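Harish Venkataraman shoots empty swimming pools, mostly at night, with a film camera he bought secondhand at 14. The pictures in his series Grotska were made over three winters in resort towns that close for the season. There are 51 of them. Each pool was lit with a single lamp on a long pole, moved by hand during the exposure.

Venkataraman studied civil engineering and came to photography through site surveys. He still draws every shot on graph paper first. Some of the drawings are reproduced in the back of the book, and a few are better than the photographs.
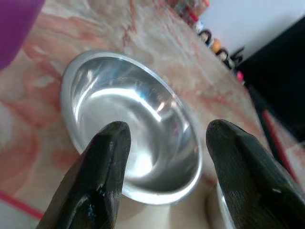

Long exposures give the walls a soft, chalky look, and the drains and ladders turn into odd black shapes. People rarely appear. When they do, they are a blur near a diving board, usually his brother carrying the lamp.

The earlier series, Szalai, dealt with bus shelters and was shot in color. It was shown once and sold poorly. Grotska has done better. The first printing of 2,000 copies is gone, and Stollance, his publisher, is preparing a second with a new cover.

He is now working on water towers and expects to finish shooting in July. Prints from Grotska are on view at the Borard gallery through the end of spring.

Related

Paper Cities: Collage From Old Road Maps
Ten Portraits Made by Window Light
The Return of the Pinhole Camera
Fog, Salt and Slow Film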